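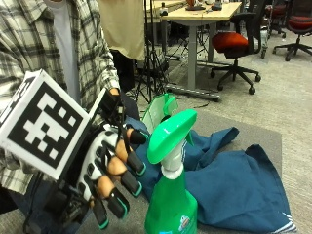
Spray bottle and the dark blue cloth, on the mat. Click to enlarge.

Forum > Cleaning and Laundry > Do trigger sprays do anything a damp cloth can't?

lyle_lindqvist wrote:
Friday, December 14, 2018
Before I buy another one of these green bottles, can someone give me a good reason to? My sister swears by spray and cloth for everything, carpet marks included. I've done the grey carpet in our back room with spray on one half and plain warm water on the other, and by teatime I couldn't tell which half was which. I suspect we're paying for the smell.

kdurrani156 wrote:
Depends what's in it, surely. You don't say. Glass cleaner on a carpet will do nothing much and leave it sticky.

lyle_lindqvist wrote:
All-purpose, it says. "All purpose" being the bit I don't believe.

Solange C wrote:
I'd be more worried about the cloth. A dark blue one on a pale carpet? Mine bled all over a cream rug in March and no spray on earth shifted it. White cloths only, and dab, don't scrub.

blagoje_h wrote:
Dye bleeding gets blamed for a lot. I've washed the same navy cloths for 7 years and never had a mark off one. Did you wash yours before using it?

Solange C wrote:
Twice. So no, I don't accept that.

Amedeo N wrote:
Lyle, your test doesn't prove much. One go, one carpet, and you judged it the same day. Marks come back up when the pile dries out. Have another look in a week.

Also, hold the nozzle further off than you think. People soak one spot and then wonder why there's a ring.

kdurrani156 wrote:
Agree on the ring. Don't agree about waiting a week, two days is plenty in a heated room.

lyle_lindqvist wrote:
Fine, I'll look again on both halves. But if the spray needs a week and the right distance and a white cloth before it beats tap water, that's rather my point.

blagoje_h wrote:
Buy one decent empty bottle and mix your own. Drop of washing-up liquid, fill with water. The triggers on the cheap ones give out long before the bottle does.

Solange C wrote:
Washing-up liquid on carpet? It foams for ever. You'll be rinsing till Easter.

blagoje_h wrote:
A drop, I said.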